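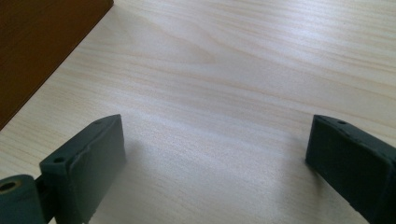

Lerato Chauke wrote in after my last column to ask whether a printed rulebook for handheld gripper work was worth paying for, when every lab she has visited keeps its rules on a sheet taped inside a cabinet door. Fair question, Lerato! I have now lived with the Zurholm Bench Practice Guide since December, so let me try to answer it properly, with a cup of tea beside me (and well away from the bench, see chapter one).

It is a spiral-bound book of 82 pages, it lies flat, and it is written by people who have plainly spent a lot of hours squeezing a trigger. The opening chapter is all about the work surface. Clear it before each session, wipe it down, and look at where your daylight is coming from, because a pale tabletop that is easy on the eyes at nine in the morning can wash out badly by noon. I had been grumbling about that very thing for ages and never thought to write it into our own rules.

The chapter on fingers is my favorite. Zurholm wants both pads looked over at the start of the day, rims and mounting holes included, and any new scuff written down with the date. They don't ask you to throw out a pad for being a little rough along the edge, which I appreciated, but they do want left and right swapped as a pair. There is a nice log page for this, and you get 28 copies in the back.

Now for my complaints. The section on pace is too strict for beginners, I think. Hsin-yi Chow tried it for a full Sunday afternoon and came away with a sore wrist and some strong words about the rest breaks, which are much too short. The index is poor as well, and I still can't find the paragraph on shadows without thumbing through half the book.

So yes, Lerato, I would buy it, and I'd keep the taped sheet too. Four stars from me, and five if they ever fix that index.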